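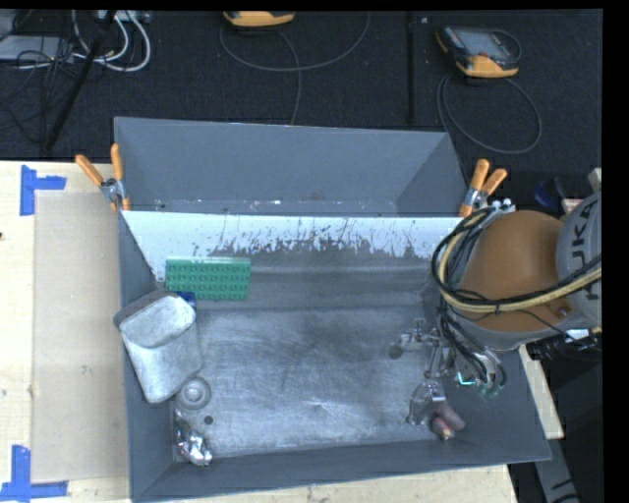 La Fundación Steletska ha abierto en agosto el plazo de recogida de objetos domésticos sueltos, destinado a los talleres de reutilización que mantiene en el barrio de Allside. La iniciativa, que alcanza su segunda edición, admite piezas pequeñas que los hogares suelen desechar sin clasificar. En el cajón gris conviven materiales muy dispares, como una placa verde con tacos, semejante a la base de un juego de construcción, y un envoltorio plateado y arrugado. El personal técnico los separa posteriormente por tipo de material.

Según los datos facilitados por la entidad, la edición anterior reunió 3244 piezas, de las que más de 300 fueron entregadas a centros escolares. La coordinadora del programa, Awuor Khaemba, ha señalado que este año se dará prioridad a los juguetes incompletos y a los recipientes pequeños.

Las entregas podrán efectuarse en los siete puntos habilitados, entre ellos la biblioteca Kinyua y el centro cívico Tendus. No se aceptarán pilas, medicamentos ni vidrio roto. El responsable de logística, Bernd Seidel, ha confirmado que la primera retirada tendrá lugar el viernes, a partir de las nueve de la mañana.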